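首页 > 设备 > 桌面操作平台 > Dirkside 双臂上架套件

Dirkside 双臂上架套件（含 Nokeo 任务软件）
供货：Jendorness
状态：接受预订，交期 8 周
本站评级：有条件推荐，购买前请读完“限制”一节

Dirkside 的宣传册第一页写着“开箱即可上架”。我们把这句话留到最后再算账，先说这套东西到底卖什么。

它是一套装在工作台上的双臂系统，配一个木条货架当作练习对象，再加上 Nokeo 的任务软件。任务只有一类：把饮料罐、饮料瓶从台面拿起来，放到货架上，排好；或者反过来，从货架取下来放回台面。面向的买家是高校课题组、零售自动化方向的初创团队，还有一些想先摸一摸机器人操作再决定要不要投钱的企业研发部门。真要给便利店补货，它干不了，厂家的销售在电话里也承认，只是宣传册里没有写。

套件的结构没有什么神秘的地方。铝型材台框，白色台面，左右各一条机械臂，夹爪是平行开合的两指。腕部有小相机，台边另有固定机位，上方再给一个俯视角度。Nokeo 软件同时读这几路画面，输出两条臂的动作。懂行的人看配置就知道，这些零件单独都买得到，Dirkside 卖的是把它们装到一起、标定好、附上一个训练过的模型。所以评价它，主要看“装到一起”这几个字值不值那份差价。
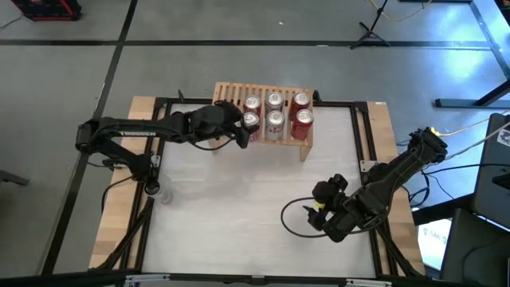 俯视机位：木条货架上摆着红罐和银罐，左侧夹爪靠近前排的一只红罐。

试用安排

样机由 Jendorness 提供，软件是发货时预装的版本，我们没有另外调参，也没有请厂家的人远程进来改模型。厂家提过两次可以“帮忙优化一下”，我们都谢绝了。普通买家收到的是什么，我们就测什么。

整个试用期记录了 284 次取放，其中 211 次从头到尾没有人碰过，罐子也放到了架面上。不到四分之三。Dirkside 宣传册上的曲线比这个漂亮得多，我们写信问过那条曲线的测试条件，回信说是“标准布局下的典型表现”。什么叫标准布局，信里没有定义。我们又追问了一次，得到一份 PDF，里面只画了货架和台面的相对位置，灯光、罐型、起始摆位全都空着。

成功的标准也要说清楚。我们要求罐子立住、底面完全落在木条上、松爪之后不倒。Nokeo 自带的统计把“夹爪松开且臂已撤回”就记作完成，罐子歪在邻罐身上也算。两套口径并排放着看，差距相当明显。买家如果只看软件面板上的绿色数字，会以为自己买到了一台更好的机器。

抓取

抓单个的标准罐，表现是稳的。罐子之间留得开，夹爪从上方下去，合拢，抬起，动作谈不上快，但看着放心。红罐和银罐在识别上没有看出高低。

麻烦出在两种情形。一种是罐子挨得太近，指头没有地方插。人会先用手指把旁边那只拨开，这套模型偶尔也会做类似的动作，可我们分不清它是学会了拨，还是碰巧蹭到了。厂家把这个叫“自发的重排行为”，措辞很大胆。另一种是细长的罐子和透明的瓶子。细长罐重心高，夹偏一点就斜；透明瓶在白台面上几乎没有轮廓，从俯视机位看，人眼都要找一下，模型去抓它的时候经常在半空改主意，来回犹豫，最后有时放弃。

台面本身帮了倒忙。白色光面好擦、好看，拍宣传片也出效果，可天花板的灯会整条映在上面，罐子和货架的倒影也在。我们换过一次哑光垫布，犹豫的次数少了，不过样本太小，不敢写成结论。既然卖的是成套标定好的系统，台面选哑光本该是出厂前就想到的事。

摆放

放置比抓取更能看出一套系统的斤两。货架是木条拼的，条与条之间有缝，罐底压在缝上还是压在条上，受力不一样。Nokeo 对高度的判断总体够用，水平方向的偏差则要看这一格周围有没有别的罐子。空架子上放第一只，几乎不出错；架子快满的时候往中间塞，就容易蹭到邻居。

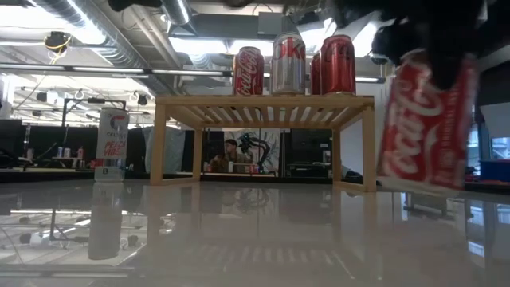
有读者在预告帖下面留言，说他们实验室也在用 Dirkside 这一套，最恼火的地方跟抓取、摆放都没关系，是软件升级以后老的标定文件读不进去，客服让重做，重做完又发现存盘的目录换了。他劝后来的买家：装好以后先把整个配置文件夹拷走，升级提示能拖就拖。

这条留言我们核实了一半。试用期间软件弹过升级提示，我们没有点，所以读取失败没有亲眼见到。标定文件的存盘目录在手册里写的是一个地方，实际在另一个地方，这一点跟他说的对得上。Jendorness 的答复是“下一版手册会修订”。

回到摆放。双臂配合是宣传册着墨最多的卖点，有一整页讲左右手如何分工。实际跑起来，大部分时间是一条臂在干活，另一条臂停在旁边等。两条臂同时往货架上方去的时候，软件会让其中一条先退开，退得很保守，有时候退出去就要等好一会儿才回来。安全是安全，效率则谈不上。如果你的课题并不需要双手交接，单臂方案能省下一大笔，Dirkside 没有单臂版本，这也许说明了一些问题。

腕部相机

两条臂的腕部相机视角不错，能同时看到两根指尖，对近距离对准很有用。缺点是动起来画面容易糊，夹爪一扫，边缘全都拖开。厂家说模型训练时已经包含了这样的画面，不影响使用。我们倾向于相信前半句。
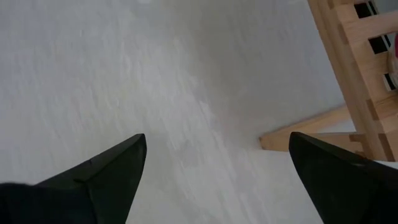 至于后半句，我们做了一个粗糙的对照，把臂的最高速度调低一档再跑同样的摆位，结果失误的确少了些，耗时则拉长到让人坐不住。速度和清晰度之间怎么取舍，软件里只有一个滑块，没有按任务阶段分开设置的选项。接近罐子时慢一点、空走时快一点，这么基本的要求，Nokeo 目前做不到。询问之后，对方说列入了计划，没有给时间。

线缆也值得单独抱怨一句。臂上的线在关节处留了活动余量，绕成松松的圈，臂在台面上方转动的时候，线圈会跟着晃。我们没有遇到扯脱，但有一回线圈扫过台面，我们停机重新理了一遍。套件里附的扎带又短又脆，请自备。

训练新物体

宣传册说“几次示教即可学会新商品”。我们拿一种没有在预装模型里出现过的瓶子试，几次示教之后，机器会朝瓶子伸过去，然后把它推倒。一直加到超过 50 次示教，成绩才像个样子，而且换一个起始位置又退回去一截。示教本身并不难，界面算清楚，录错了可以当场删掉重来，这一点值得表扬。累人的是重复。一个人录到后面动作就走样了，最好两个人轮换。

另外，录好的数据存成 Nokeo 自己的格式。可以导出，导出工具要另外申请许可，许可免费，申请表很长。我们从提交到收到，等得比预想的久。对高校用户来说，数据能不能拿走是头等大事，请在签合同之前就把这一条写进去，不要相信口头的“当然可以”。

与 Hrytsenko 方案的比较

常有人拿它和 Hrytsenko 的散件方案比。Hrytsenko 只卖台框、支架和一套开放的标定脚本，臂和夹爪由买家自己配，模型也要自己训。价格低不少，前提是你手里有人，而且这个人有时间。我们没有用同样的货架和罐子完整测过 Hrytsenko，所以下面只谈看得见的差别。

安装：Dirkside 到货以后当天就能通电跑演示程序。Hrytsenko 的台框光是对齐就够忙一阵，支架上的孔位有一处和图纸不符，需要自己扩孔。

标定：Dirkside 有向导，照着点就行，出了错却只给一个代码，查手册也查不到含义。Hrytsenko 的脚本没有界面，报错倒是写得很明白。

维修：Dirkside 要求走 Jendorness，拆机自修会影响保修。Hrytsenko 的东西哪里坏了换哪里，没有人拦你。

文档：两家都不怎么样。Dirkside 的排版好看。

课题组里要是有一位肯折腾的工程师，我们会先看 Hrytsenko。要是设备经费必须在年底前花完，又没有人手，Dirkside 可以少操很多心。

限制

以下各条请对照自己的用途看，我们按遇到的频率从高到低排：

架面接近摆满时，中间位置的放置容易碰到邻罐。
透明瓶识别不稳，浅色台面上尤其如此。
软件统计口径偏宽，完成数不能直接引用。
两条臂并行时，避让过于保守，节拍被拖慢。
最高速度只能全局调整。
只适合台面上的小件饮料，软包装和纸盒不在预装模型的范围内。
罐子倒下以后，系统不会自己扶起来，需要人工复位。

最后一条在宣传册里完全没有出现。演示视频里罐子从来不倒，剪辑过没有，我们不好说。我们试的时候，倒一只就得有人起身过去扶，一个下午下来，坐在旁边看机器的人并不清闲。

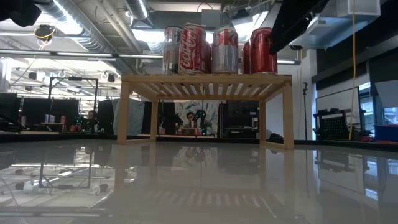
包装清单与选购

基础套装包含：台框及台面、左右机械臂、夹爪、腕部相机、固定相机及支架、木条货架、急停按钮、线材包、Nokeo 软件授权（首年）。

不含：工作站主机、显示器、练习用的饮料罐和瓶子、哑光垫布。工作站要求写在报价单的附注里，字很小，显卡一项不要省，低一档就会明显掉帧。

另购项里，备用指尖垫建议随主机一起下单，单独补货要从头排队。延长保修的条款我们读了三遍，仍然看不出线缆算不算在内，请让 Jendorness 书面答复。第二块货架没有必要买原厂的，尺寸普通，找木工做一个就行，记得按新货架重新标定。

授权从第二年起按年收费。停止付费之后，已经训练好的模型还能不能继续运行，合同范本的两处说法不一致：正文说可以，附件说需要联网校验。我们把这两段截下来发给了 Jendorness，对方在二月回复说以正文为准，合同范本到本页更新时还没有改。

回到“开箱即可上架”

开箱是容易的，上架也确实能上架，中间需要有人看着。把宣传册的这句话理解成“开箱当天能看到它把罐子放上去”，没有夸大；理解成可以走开去做别的事，那就差得远了。对只需要一个稳定的实验台、愿意自己采数据的团队，硬件部分值得考虑，软件请当作起点来用，成绩以自己的记录为准。

样机已经退还。价格请向 Jendorness 索取正式报价，电话里报的数和书面的数不一样，以书面为准。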